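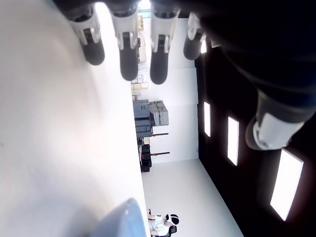

The white surface and the lights over it.

Roos Van Beek had been given the table until the end of the day, and by four o'clock she still had one plate.

It was a light blue plastic plate with a raised rim, the sort you might take camping. She had carried it up from the car in a shopping bag with a jumper wrapped around it. The other plates were in a storage unit in Gramton, and her brother had the key, and her brother was not picking up.

"You said a table setting," Anas Darwish said. He had come over from the far end of the hall with his clipboard under his arm.

"I said I'd lay the table."

"For how many?"

"I'll see who comes."

He wrote something down. The table was white and very long, and the walls were white as well, so the plate looked bluer than it had in her kitchen at Gakwood. At home it lived on the bottom shelf with the mixing bowls. It had been her mother's, one of a set of 18 bought for the church hall in Trikadville. When the hall closed, the neighbours had come by with boxes and taken what they wanted. Her mother took the plates, and nobody else had asked for them.

Roos put it near the edge, where a person sitting down would have it in front of them. Then she moved it in a bit. She went to the other side to look, came back and moved it again.

"Is it meant to be in the middle?" Anas asked.

"I don't know yet."

"The form says centre."

"Then put centre."

He did. He was not an unkind man. He had driven up from Bitar that morning in the rain and his shoes still squeaked when he turned. He had 400 chairs to account for in the building and had found all but three of them, and she could tell he would rather be out looking.

Her phone rang at ten past. It was her brother.

"I can get there by seven," he said.

"They lock up at six."

"What have you got with you?"

"One."

"Which one?"

She bent down to look at it. They were all the same colour, but as children they had each claimed to know their own. Hers had been the one with the scratch you could feel with a thumbnail. She ran her thumb across the well of the plate, which was slightly darker than the rim, and felt nothing.

"Yours, I think," she said.

"Mine was chipped."

"Then it's Mum's."

He was quiet for a while. She could hear his indicator going.

"Did she ever eat off one?" he said. "I only remember her standing up."

Roos tried to remember it too. Her mother at the bench with the tea towel on her shoulder, passing plates across. Fifty people some Sundays, in two sittings, and the plates washed in between and put out again still warm. Afterwards there would be a heel of bread and some cold potato, and she would eat that out of the pan with a fork.

"I don't remember her sitting down," she said.

"No."

"Drive carefully. Don't come for six. Just come to mine."

She put the phone in her pocket. Anas had gone to the door and was talking to someone in the corridor about the chairs. The ceiling lights were on, and the white tabletop was hard to look at for long.

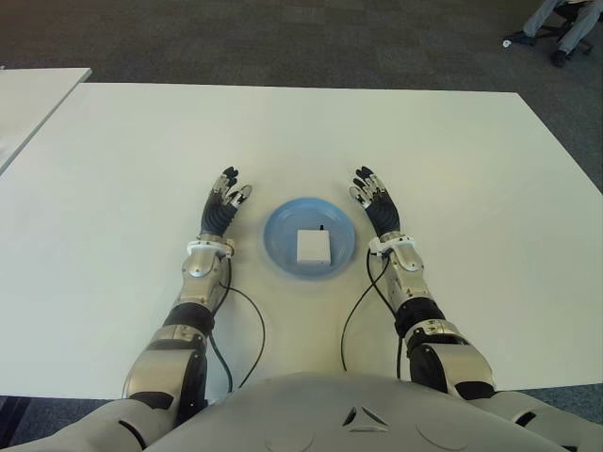 The plate, in the middle.

She left the plate where it was. There was a cutlery roll in the bottom of the bag, and she thought about taking it out, the knife on the right and the fork on the left, but she folded the bag over again and put it under her arm.

"Finished?" Anas said when he came back.

"Yes."

"Just the one, then."

"Just the one."

He turned the clipboard around so she could sign. Under Number of Guests he had left a space, and she wrote her mother's name in it, first and last, and gave him back his pen.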